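The Ullard Street Letter
Thursday, April 4, 2024

PUTTING WINTER AWAY

It is April, which in this building means that half of us have packed up our coats and the other half are waiting for the snow that always arrives to punish the first half. I belong to the first half this year. I have made my peace with it. I have also kept one pair of gloves in the car.

The occasion for all this is the coat drive, of which more at the bottom, and the fact that my hall closet no longer shuts. It has eight hangers and a shelf, and over the winter it took in every coat in the apartment plus a sleeping bag that I don't remember buying. On Sunday I took everything out and put it on the sofa, where it looked like a great many people had come to visit and then deflated.

Some notes for anyone about to do the same.

Go through the pockets first. Mine produced 17 cough drops, most of a shopping list and a bus transfer from a city I haven't been to since the fall. The cough drops had bonded with the lining. Cold water and a dull knife got them out, along with a little of the lining.

Wash before you store. I know. I have also put a jacket away with gravy on the cuff and hoped it would think things over by October. It will not. Body oils and food are what moths come for, and a small stain that has sat in a warm closet all summer turns into a permanent feature of the garment. Read the label, zip the zippers, close the snaps and use less detergent than you want to. The big front-loader in our laundry room is fine for one puffy jacket at a time. The top-loader is not, as the person who tried it in February knows, and as the rest of us know from the noise.

Drying is the part that takes an afternoon. Low heat, a couple of clean tennis balls, and take the thing out every so often to break up the clumps with your fingers. A down jacket will feel dry on the outside long before the middle of it is ready. When you think it's done, give it another cycle, then lay it out flat somewhere overnight. Mine got the good end of the living room, and I ate dinner standing up.

Then there is the question of how to store it. The vacuum bag people (I have a drawer of Gesier bags, so I say this as one of the fallen) promise you a coat the thickness of a magazine. They do deliver that. In the fall you then own a coat the thickness of a magazine, and it takes a week of shaking and some harsh words before it resembles clothing again. Down likes room. A big cotton sack or an old pillowcase works well, folded once or twice and left loose, with nothing heavy on top. Save the vacuum bags for the spare blankets, which don't have feelings.

Folding a puffy jacket is its own small humiliation. Smooth it out face down, bring the sleeves in, press the air out slowly from the hem toward the collar, and fold it in thirds. By the time you reach for the sack it will have quietly inflated and rolled over. Do it again. Lean on it this time. If there is elastic at the waist, let it sit relaxed – stretched flat under a pile all summer, it comes back with no opinions at all.

Blankets and throws can go the same week, while you are already annoyed. I gave up one throw and two pillows to the process, then took back both pillows by bedtime.

Now the drive. Anything you can't face storing, or that no longer zips over you (no judgment, it was a long winter), can go in the Kanagaratnam Hall bins by the side door. They want adult and children's coats, clean, with working zippers. Last year the hall passed along 3,840 items from the whole neighborhood, a figure I choose to believe includes single mittens. Bins go out on April 12 and stay until the end of the month. Please don't leave bags on the steps when it rains. Please also don't leave your vacuum cleaner, as someone did last time, with a note reading "works sometimes."

Aronano Cleaners on the corner is taking coats at the off-season rate through April, if you'd sooner pay than stand over a dryer with tennis balls. I went in to ask about the cough drop lining. They were very kind and said no.

Next issue: window screens, and where mine went.

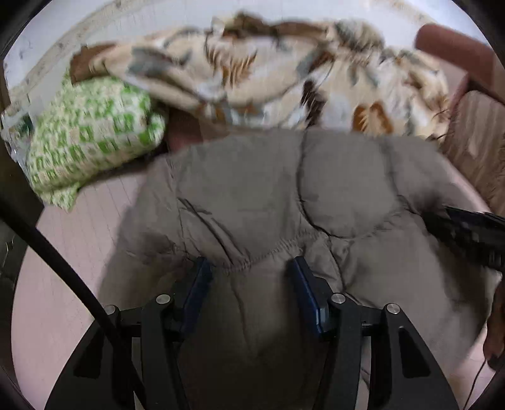

Puffy jacket laid out flat, blanket and pillow waiting their turn.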